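# Drinik – Frequently Asked Questions

**What kind of game is it?**

Drinik is a single-player survival RPG set in the flooded river town of Marras. You play Zlatko Radonjić, a ferry pilot who owes money to the wrong family.

**How long is a playthrough?**

The main story has seven chapters. Side quests are optional and close when a chapter ends.

**How many save slots are there?**

There are 4 manual slots and one autosave. The autosave is overwritten each time you enter a ferry landing.
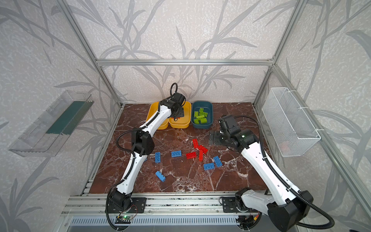
**Can I change the look of the safe house?**

Yes, from chapter two. Speak to Gelov at the market and buy a decor set for 835 coins. Each set replaces the walls and the work surface together – they can't be mixed. Players who want grey leaf-and-branch wallpaper with a reddish-brown, white-veined marble top should pick the Komero set. Storage is not affected.

**I can't start the Komero quest. Is it a bug?**

Usually not. The quest giver appears only on Tuesday nights in game time, and only if your debt is below 2,336 coins. If both conditions are met and the quest is still missing, reload the chapter.

**Does difficulty affect the ending?**

No. Difficulty changes enemy damage and food prices. Endings depend on the debt and on two dialogue choices in the last chapter.

**Are controllers supported?**

Yes. Buttons can be remapped in the Input menu.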